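Front Desk and Lost Property Assistants (2 posts)
Najjar Hall, Cuvuscombe

Cureo invites applications for two part-time assistants at Najjar Hall. The posts run until the end of June and are based at the main entrance.

Duties include greeting visitors, answering the telephone, logging items handed in and returning them to their owners. The Hall seats 334, and evening work is required. Applicants must be courteous, keep accurate records and be able to stand for long periods. Training is provided.

Apply in writing, quoting reference 166, by 7th October. Late applications will not be considered.
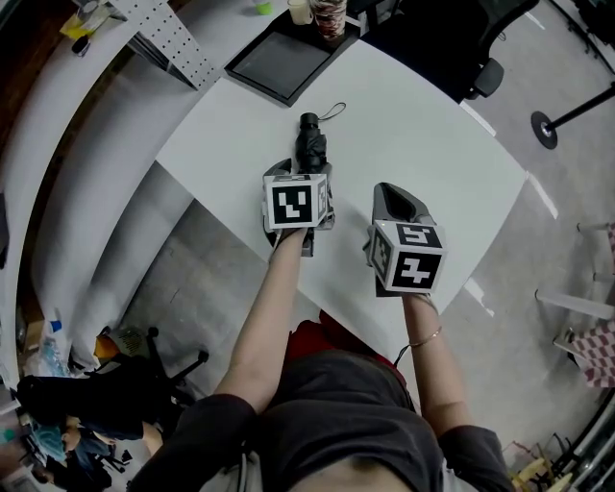 Folded black umbrella with wrist strap, on a white table.

Print this page | E-mail this page

Related items
Evening Ushers, Najjar Hall
Cloakroom Supervisor, Skumotex Building
How to Apply to Cureo

Comments (2)
mapleside: Is parking available for evening shifts?
tess_r: Do you accept applications from students?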